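Course handout, week 2
Introduction to Service Robots
Instructor: Nabila Menon
Notes on the visit to the Vernus open day

These notes are for students who came with us to Vernus, and also for those who could not come. Please read them before the seminar, because the first exercise in October is based on them.

The part of the day that is most useful for our course was the demonstration of hand-held grippers. A person takes one gripper in each hand and does ordinary housework with them. A camera on the tool records the work, and the recordings are later used for teaching a robot arm. No robot arm is needed at this stage, so the work can be done in a normal home, for example in a bedroom.

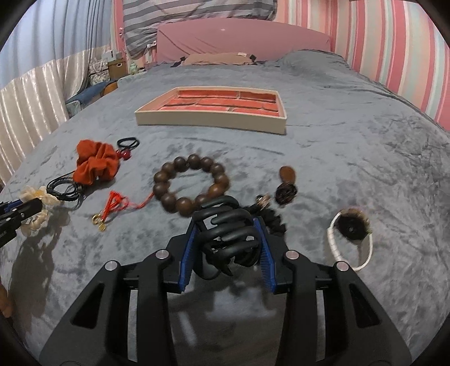 Small personal things are a good test for this method. A claw hair clip is hard, but it has a curved shape and teeth, so the fingers can hold it in several ways. A satin scrunchie is soft and changes its shape when it is pressed. Cord makes tangles, and a bracelet of beads with a tassel has a part that hangs and drags behind. On a plush blanket the surface also gives way under the fingers, and the person must learn how low to go.

Look also at the fingers of the tool. They have blue ribbed pads on the inner side. In the lecture we spoke about friction and contact area, and you should be able to connect these two ideas with the pads.

In the discussion a student asked if one gripper is enough. The guide from Vernus answered that for many objects it is, but with two it is possible to hold a cord in one place and pull it in another. We will return to this question when we read the Burkileo report.

For the seminar, please prepare:

1. Choose 2 soft objects and 2 hard objects from your own room. Write where you would grip each of them.
2. Describe one mistake that can happen when the objects lie close together.
3. Read pages 9 and 10 of the course reader, on closing force.

Written answers should be one page. Bring them on paper to room 3566.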